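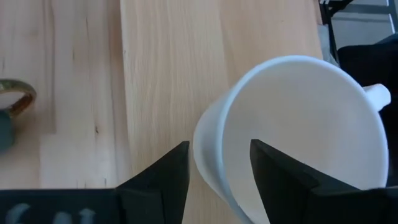

*The plain white one, empty for once.*

I'd gone to see Vilmos Szekeres about mugs. He looks after the tea things for everyone on his floor in Netinthorpe, and he has opinions — lots of them!

"White is for guests," he told me, before I'd got my coat off. "You can see if it's clean. With a dark one you're trusting people."

He reckons he's washed some 300 mugs since February (I believe him), and he does them by hand, every Wednesday at four.

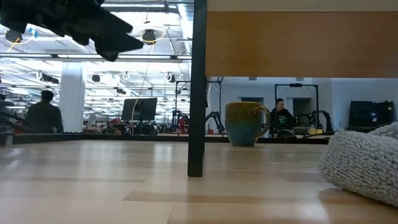 *Olive round the rim, teal lower down.*

The glazed ones are what he really wanted to talk about. "I could look at that green going into blue all day. My sister says it's pond colour. Well, I like ponds."

Did he ever buy a matching set? He pulled a face. "Once, 24 of them. I've got 10 left. People walk off with them, they go home in bags."
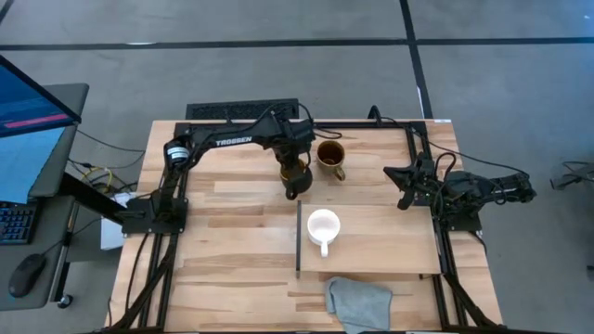
*White mug on the board, green ones further back, cloth at the front.*

I asked about the board, as I'd never bother with one. "You would if you'd sanded a table," he said, and then we got on to cloths, and he was off again. Grey ones only, washed at sixty, no softener.

He made me a tea before I left. I got a white mug.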